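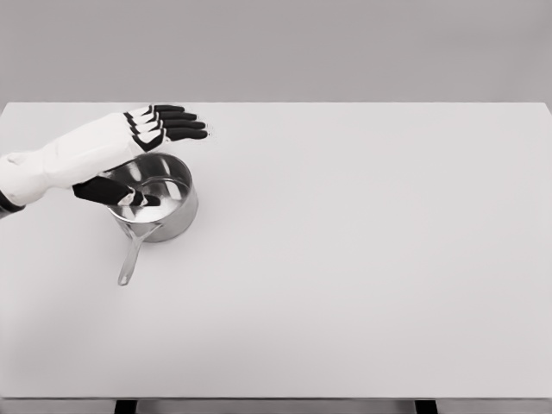 Stainless steel saucepan on a white table.

Visit to the Istik pan works, Plurkden
Posted 17 May 2021

The works stands at the lower end of Plurkden, between the canal and the old goods line. Visits had been stopped for a long while and started again in April with smaller groups and a shorter route, which leaves out the tool room. The tour follows the metal through the building, so these notes do the same.

Goods in

Stainless steel arrives in coil, already cold rolled and with a protective film on one face. Two grades are held. The bodies and lids are 18/10 austenitic, which draws well and does not respond to a magnet in the soft condition. The outer caps for the bases are a ferritic grade, chosen so that the finished pan will work on an induction hob. Aluminium for the base discs comes in as ready-cut rounds on pallets.

A sample is cut from each coil and checked for thickness and hardness before the coil is released. The guide said that thickness is seldom a problem and hardness sometimes is. A coil at the hard end of the tolerance will pass on paper and still split in the second draw. Such coils are put aside for lids, where the draw is shallow.

Blanking

Circles are punched from the strip in a staggered pattern to cut down waste. What remains is a lattice of thin steel, chopped at the end of the press and sent back to the mill by the skip. Blanks for the small saucepan are nested in the gaps between larger ones on one of the lines, an arrangement that has been tried on the others and given up because the two sizes were never wanted in the right proportion.

The edge of the blank matters more than I had expected. A worn punch leaves a burr, and the burr scores the die during drawing. The tool is reground after a set number of strokes whether it looks worn or not.

Drawing

The small saucepan is made in two draws, the deep stockpot in 3 with an anneal between the second and third. The blank is oiled on both sides, held down by a ring and pushed through the die by the punch. Too little pressure on the ring and the wall wrinkles, too much and the bottom corner tears. The press operators set this from a card for each product and then correct by ear and by looking at the first few pieces. The main press is rated at 200 tonnes and runs well below that on household sizes.

Some figures from the display board beside the press, copied as written:

Blank diameter, largest stockpot: 458 mm
Press rating: 200 t
Draws, stockpot: 3

After drawing, the rim is uneven. The steel is slightly stronger in one direction than in the other because of the rolling, and the cup comes out with low peaks called ears at regular places round the top. These are trimmed off on a lathe-type machine, and the rim is rolled outwards in the same clamping to give the pouring edge. The trimmings come off as a continuous bright ribbon and go into the same skip as the blanking waste.

Stockpots going back for the last draw are washed first. Oil left on the surface at annealing temperature leaves a brown stain that polishing takes out only slowly. The furnace runs under a protective gas and the parts come out nearly as bright as they went in. Visitors are kept behind a rail at this point and can see very little.

The base

Stainless steel is a poor conductor of heat. A pan made of nothing else will scorch in a ring that follows the burner, and the remedy is to put a thick disc of aluminium under it. Istik uses impact bonding. The body, the aluminium disc and the ferritic cap are lightly tacked together, heated, and struck once in a friction press. The aluminium flows a little under the blow and keys to the steel on both sides. There is no adhesive and no braze.

This was the loudest part of the building by a wide margin and ear defenders are issued at the door. The stroke itself is over before one has properly seen it. Between strokes the operator brushes scale from the lower die and checks the heating time on the panel.

Bonded bases are tested in batches. A sample pan is heated empty to a temperature well beyond normal use, quenched in water, and the cycle repeated. It is then sawn through the middle. A shelf of sawn halves is kept for visitors, good and bad together. In the good ones the joint is a plain line. In the bad ones a dark gap can be seen near the edge, and in one case the cap had lifted far enough to take a thumbnail.

The base is also turned to a slight hollow when cold. On heating it flattens. A base that was made flat when cold would bow outwards in use and rock on a glass hob. I had owned pans for years on the assumption that the hollow was a fault.

Handles

Long handles are cast stainless, bought in from outside and finished on site. They are spot welded to the body through small raised points on the bracket. The alternative is riveting, which the firm keeps for its catering range. The argument for rivets is that a failed one can be replaced. The argument for welds is that the inside of the pan stays smooth and is easier to clean. Both are tested by hanging a load from the end of the handle and lifting the pan on and off a stop, a slow and dull test that runs day and night in a cage in the corner.

On the catering range the rivet heads are set and then ground. I asked whether food lodges round them. It does, and the answer given was that catering pans go through a hot machine several times a day.

Polishing

Polishing occupies more floor than the presses. Bodies are spun on a chuck against a series of abrasive belts and then against cloth mops loaded with compound. The compound in use is Bustik, in a coarse brown bar and a fine white one, and the air smells of it — a waxy smell, not unpleasant, that stays in clothing. Inside surfaces are given a fine satin finish by a pad fed down into the spinning pan. Outside surfaces are either satin or mirror according to the range.

Extraction is taken seriously here. Each head has its own hood, and the ducting is opened and cleaned on a fixed rota. Dust from the belts and lint from the mops are kept in separate systems because the mixture can catch fire from a spark.

Mirror work shows every defect. Drawing marks that would vanish under a satin finish have to be taken right out, and the reject rate is correspondingly higher. Rejected mirror bodies are refinished in satin and sold under the plainer label, and there is no difference in the metal.

Washing and inspection

The washing line is the newest plant on the site and was supplied by Wijesinghe. Pans travel rim down on a mesh belt through an alkaline wash, two rinses and hot air. The last rinse uses demineralised water, otherwise each drop dries to a ring. The line is 44 metres long and bends back on itself to fit the bay, with the result that clean pans come out within arm's reach of dirty ones going in. A screen has been put up between the two.

Inspection is by eye under strip lights. Inspectors look at the rim, the welds, the wall and finally the base, which is checked with a straight edge. Volume is verified on samples by weighing water. Graduation marks are etched inside the wall on some models and are checked against the same water.

Packing and shop

Cartons are plain board with a paper collar between body and lid. The tour ends in the works shop, where seconds are sold from open shelving. Faults are marked with a grease pencil and most take some finding. I bought a milk pan with a weld mark slightly off centre.

Practical notes

The tour takes most of a morning. Flat closed shoes are required and overshoes are not supplied. The route has two flights of open-tread stairs and there is no lift to the polishing gallery. Photography is allowed in the shop and the display room only. The car park is shared with the canal basin and fills early — the lane from Plurkden station is walkable but has no pavement past the bridge. Tea is available from a machine in the display room, coins only.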